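Dec 25, 2018

Heriberto Huamán had been after me since April to come and see what Kandum does, and I had been saying no since April. I've been to a lot of robot open days. There's a speech, a loop of video with piano on it, an arm that waves, and then a sandwich. Kandum's was better than that, and I still came home with more doubts than I took.

I'll skip the first hour, which was slides. The pitch is that a machine will be able to tidy and handle ordinary things in ordinary rooms, and that it will learn to do this from people doing the same jobs by hand with a gripper. Consuelo Quispe gave the talk and she's good, fast and dry, and she didn't promise me a butler by spring. She did put up a chart with the line going up and to the right and no label on the left side. When I asked what the units were she said "successes," and then said it depended on the task, and then went to the next slide.

Parking, for anyone going to the next one: use the lot behind the Mamani building and not the one the email tells you to use, which has 19 spaces and a chain across half of them.

After the slides there was a stop at the Korkska stand, where they were selling software that sorts the recordings. The man there told me it saves 200 hours. I asked 200 hours of what, over how long, compared with whom. He gave me a brochure. I have read the brochure and it says 200 hours, in larger type.

The hands-on part is the reason to go. The gripper is simple enough that you feel you know what it's doing after a minute. It has two ribbed magenta fingers that close from the sides, and you hold the thing yourself, so all the clever decisions are being made by a person. I'd like that said louder at events like this. A visitor who walks in during this part could easily leave thinking a robot had picked something up.

I did like the choice of object. A see-through computer mouse on a wooden table is a mean thing to ask a camera to find, all shine and edges, and they could have used a foam block like everyone else does.
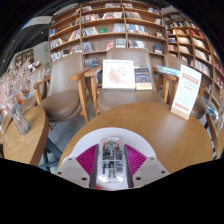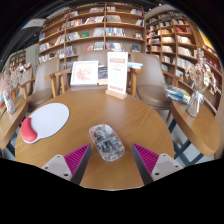
*The clear mouse, and the same pair of magenta fingers, at the round table.*

My main question went to Huamán at the end, by the coats. How does any of this carry over from one table to the next? He said variety, lots of rooms, lots of hands. Fine, but how many is lots? He mentioned 104 sessions logged under a project they call Flekinlow, and I couldn't get him to say how many different places that covered. A hundred goes at one table teaches you a great deal about that table.

I also asked both of them what happens when the person holding the gripper does a poor job. Quispe said the bad takes get thrown out. Huamán said some of them are kept, and are useful. They looked at each other and agreed to get back to me. I have the email address of each and have written to both.

Would I go again? Yes, if they bring a machine that does the job with no person attached, and let a visitor choose where the mouse goes. Admission was free, the coffee was 2 dollars, and you should bring your own pen for the sign-in sheet.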